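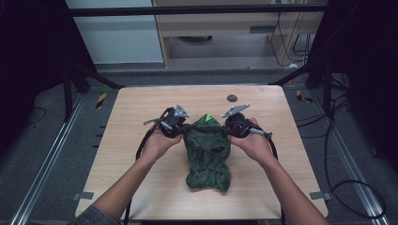
Figure 7. Knitted balaclava lying crumpled on a tabletop.

Section 7: Storing Cold-Weather Headwear

Last updated: July

This section applies to knitted headwear issued from the Pernby store. Items must be laundered in accordance with Section 6 before storage.

1. Confirm that the item is completely dry. Fibres that feel cool to the touch require further airing.
2. Lay the item on a clean, flat surface and smooth the ribbing outward from the centre.
3. Inspect the face or eye openings for pulled stitches. Set damaged items aside for repair.
4. Fold once lengthwise, then once across. Do not roll.
5. Place no more than 12 items in each Handa storage bag and close the seal.
6. Record the bag number and colour code on Form 253.

Note: Items of different colours may share a bag, provided that all have been washed at least once.

CAUTION: Do not use mothballs in sealed bags. Residue may irritate the skin and eyes.

CAUTION: Do not store bags against heaters or exterior walls.

Requests for replacement bags should be directed to Jade Goodall, Equipment Services.

Contact Equipment Services | © Sovero Outdoor Centre | Back to top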